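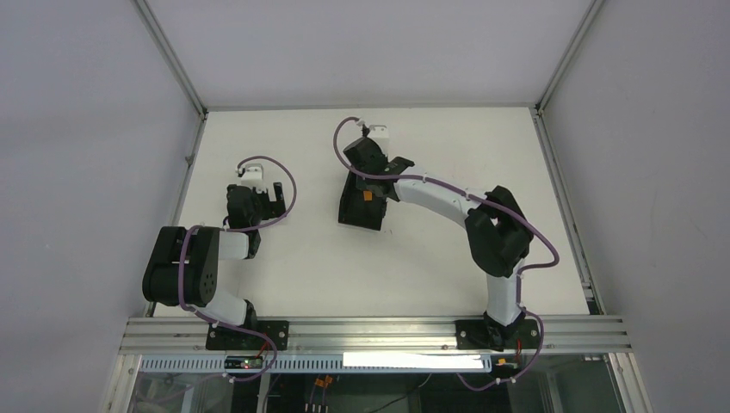 ## Tuesday, July 22, 2025

Hot again overnight. Loft read 31 at six, back bedroom 26, which is too warm for sleep and too warm for the sourdough, now slumped over the side of its tin. Fed it and moved it down to the cellar step.

Main business of the day was the rainwater system. The level in the big tank has been dropping faster than the beans can account for. It holds 240 litres when full. I filled it to the overflow on Sunday night and drew off two cans yesterday, 18 litres in all. The dipstick this morning said I was down by far more than that, so there is a leak, and the ground under the stand is too dry for it to be the tank itself.

Checked in this order:

1. Tap. Dried it with a cloth and left newspaper underneath for half an hour. No mark.
2. Tank seam. Ran a finger along the whole of it. Dust.
3. Link pipe to the second barrel. Damp at the far union, and a green stain down the brick that I have been walking past since June.

The union is a Jacquet compression fitting, bought second-hand with the barrel. Undid it by hand, so it had never been tight. The rubber ring had flattened on one side and taken a set. Turned it over as an experiment, refitted, and it wept at one drip every few seconds. Worse than before, if anything. Took it off again and put a stop end on the tank side.

Rode to Clultden for a new ring. The bottom road is closed at the bridge for resurfacing, so it was over the hill both ways, and the back brake is rubbing again. The shop had the right diameter in two thicknesses. Bought 3 of the thinner and one of the thicker, and the thicker one was correct. Smeared it with silicone grease, hand tight plus a quarter turn. Opened the link at two o'clock and the joint was dry at four. Will look again before bed.

While the second barrel was low I scooped the silt out of the bottom. Half a bucket, black, smelling of drains. It went on the compost. The mesh over the downpipe had a hole big enough for a thumb, which explains the silt. Patched with a square of the old fly screen and a jubilee clip. It will do until the autumn, when the gutter wants clearing anyway.

Beans: the Zela row is in full flower and setting from the bottom. The row nearest the fence is behind by a week or more and has blackfly on the tips. Pinched out the worst. Courgettes need picking daily now and I missed yesterday, so there is a marrow.

Letter from Sotside Water about the new meter. They want access to the stop tap, which is under the kitchen units behind a panel I screwed shut and then tiled up to. Read the old meter to have a figure of my own: 94 cubic metres since it was last zeroed. Wrote that inside the cupboard door in pencil.

Supper was the marrow, stuffed, too much cumin. Loft back down to 28 by nine with both hatches open.

Ten o'clock: joint still dry. Dipstick unchanged since four.

For tomorrow: brake blocks, string, ring the meter people before they ring me.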